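February 5, 2025
By Clodagh Ó Flaithearta

I finally gave in and started sorting my craft bits, and it all begins with one smoky gray box!

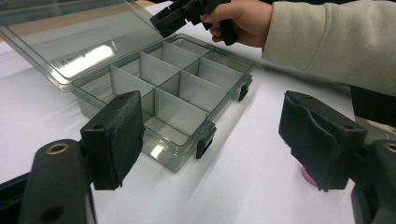

Beads are my weakness (I own about 3000, mostly from Wamby). I wanted small compartments and dividers you can see through, with two clips up front so the lid stays put in my bag.
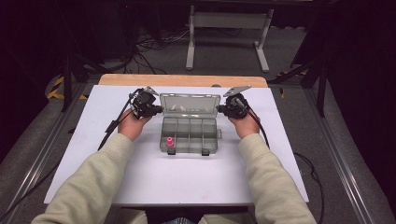 My sister thinks sorting by color is a waste of time and swears by size. We've had this fight since August.
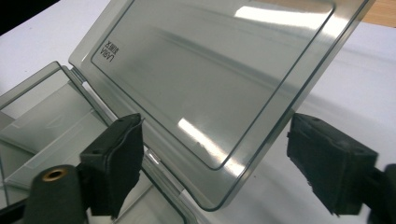
Anyway, color wins at my house, and the buttons are next – all 226 of them.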